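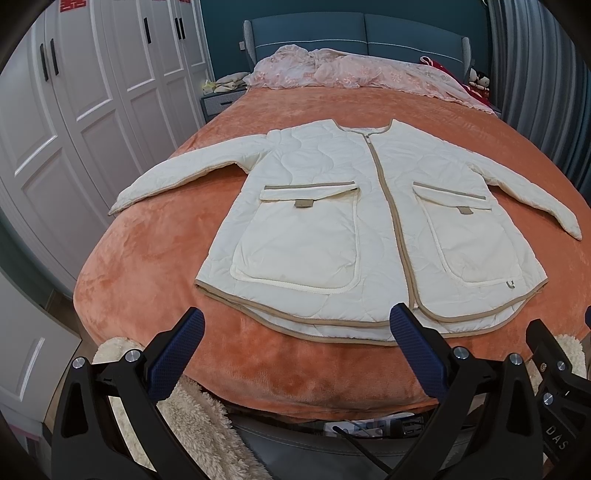
*White quilted jacket with tan piping, spread out on a coral-orange blanket, with the gripper's blue textured pads at the hem.*

**Pretton opens its gripper care routine to everyone**

02/03/2024. Hi, I'm Viola Rinaldi, and I look after the hand-held grippers at Pretton. Today we're putting our whole care routine online, free to download, and I'm way more excited than anyone should be about a checklist!

We call it Jundine. It's 39 steps long (sorry), but the daily part is only five, and you'll be done before your coffee's ready. Wipe both pads with a damp lint-free cloth. Look along the crosshatching for fuzz, which loves to hide there after a morning of quilted coats and fleece. Open and close the fingers by hand and feel for any drag. Check the screws at the joints, snug them if they've moved, and go easy, it's plastic. Clean the lens last.

Pads get swapped every 120 hours of use. I used to wait until they looked worn, and Sølve Engström, who goes through our recordings, kept sending me clips of sleeves sliding out of the fingers. He was right, I was being cheap. Always change the 2 pads together, or one side grips harder and the fabric twists.

The download also has my notes on realigning a finger after a drop, with drawings by Hạnh Lã. A Bellini edition, for our bigger gripper, follows in December.

Press questions go to Raffaele Pagano at our Skirkance office. Pad questions come to me, please!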